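# How to hold a shared prayer evening when your guests don't share a faith

Our little interfaith circle, Tangen, has been meeting for years now, and I still get letters asking how we manage an evening of prayer with so many traditions under one roof. Well, pull up a chair and I'll tell you how we do it!

**1. Invite early, and ask questions.** Write to each congregation at least 4 weeks ahead. Ask what their people can eat, whether they need to wash before praying, and which hours are already taken (sunset moves more than you'd think in April).

**2. Pick a plain room.** We use the hall at Kukska, which belongs to no congregation. It seats 46, and we have squeezed in a few more – please don't tell the fire marshal.

**3. Take turns, and keep them short.** Each group prays in its own words while the others sit quietly. Guests may join in or simply listen, and both are fine. Leave 2 minutes of silence between turns. It feels terribly long the first time, and then people start asking for more of it.

**4. Put out water and towels.** Set them near the door, with a chair for anyone who has trouble standing, and let people wash before you begin.

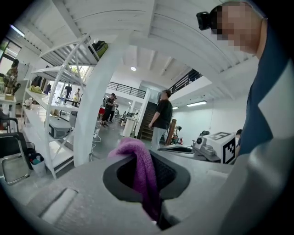 *A purple towel, folded at the top.*

**5. Eat together afterward.** Label every dish, keep the meatless ones on their own table, and seat people with somebody they didn't come with. The talk over soup at Irnov went on so long last time that we had to wash up in our coats!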